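The kitchen jobs are changing shape, and the pay should follow

I have worked in contract catering for 11 years, most of it in the dish room and the stores at the Flosham site, where we put out 400 lunches a day. In February the company that runs us, Tzanetos, moved six of us off the dish line for part of each shift and onto what they call demonstration work. You hold a gripper in each hand and you do ordinary kitchen handling with it: mugs, plates, racks, shelves. The grippers record what you do, and the recordings go toward teaching a robot to do the same job.

I want to say what I think about this, because most of what I read on the subject is written by people who have never stacked a plate for money.

First, the work is not hard on the body. A dish line in August is hot and wet and your feet hurt by ten in the morning. Demonstration work is done at a table, in a dry room, at a steady pace. Two of the women on my shift have bad wrists and were worried about it, and both asked to stay on after the first month. Nobody should pretend that part is bad news.

Second, it is slower than people think. When I put away a mug with my own fingers I don't know I am doing it. With grippers I have to decide where to take hold, which way the handle should face, and how far to open before I let go. Plates are worse. A thin saucer lying flat gives you very little to get under. My first week I did 206 recordings and threw out a good share of them. By the second month I was fast, and the new people were being sent to me to learn.

That brings me to my complaint. We are still paid the dish room rate. The job description on file says "kitchen porter" and lists pot wash, floor cleaning and waste. It says nothing about recording or about training other staff, and it says nothing about what we know. And we do know things. We know a stack of saucers has to go down before the mugs go in front of it. We know which shelf people reach for first. That knowledge took years to pick up and it is now being collected from us by the hour at the lowest rate in the building.

Radek Vrabec, our shift lead, took this to the site manager and was told the rate would be looked at when the project ended. I don't accept that. When the project ends, the recordings are finished and so is our side of the bargain. The time to settle it is while they still need our hands.

I am not asking for the robots to be stopped. Flulance, the firm that makes the system, has been straight with us about what it is for. The dish room at the Bradanier site already has trouble filling the early shift, and a machine that empties racks at five in the morning would be welcome there. But a company that brings one in owes its people 3 things in writing: a separate rate for demonstration work, a promise about hours for at least a year after the machine starts, and first call on the jobs that come with it. Somebody will have to load it, check it and step in when it drops a cup — and the people who taught it are the obvious choice.

I would like to see that agreed before summer.

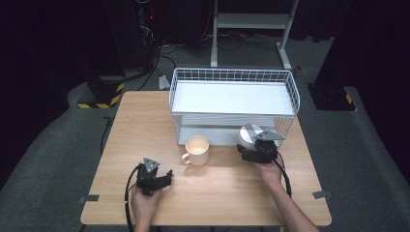

Abdelilah Belkadi: I agree on the rate, but a year of protected hours is too short. At my last place the machine took longer than that to work properly, so the guarantee ran out before any shifts were cut. Ask for the year to start when the first shift is taken off the schedule.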